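9th February

Hi Padmavathi,

Time for another update on the Divgate gripper kit, and it's a cheerful one! Faizal Ngui and I have now put it through 300 picks on the bench at Kotton, which uses up the first half of the money and (happily) none of the second.

Setup took us 4 days, mostly because the manual skips the wrist camera calibration completely. I wrote to their support desk twice and got a decent answer the second time, so I've typed it up for whoever gets the kit next. The fingers went on without any fuss, and the software talked to our arm the same afternoon.

Big boxy parts were easy, so we've moved on to the skinny stuff you asked about – thin stems, handles, anything with a wide top on a narrow post. Our score on those is 74 percent, up from a pretty sad start. Most of the misses come from the approach angle, and Faizal is rewriting that bit now.

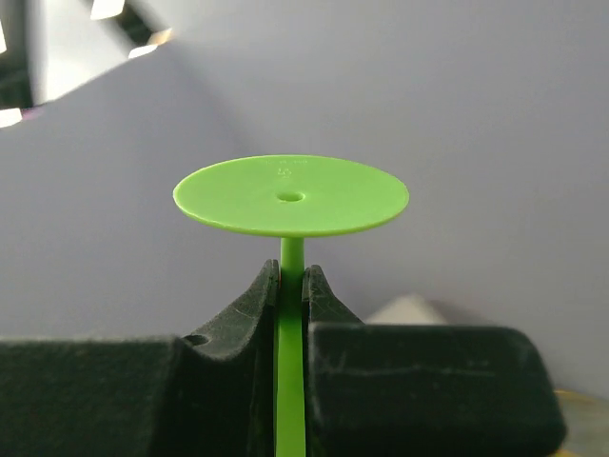
*Green plastic disc held upright by its stem, between the two fingertips.*

Still to do: the long run at Fidesville, and a quote for 8 spare finger sets. I'd also love to try the softer pads from Saraç before July if you can approve the order. It's a small one, and I'll send the form over with the receipts.

Talk soon!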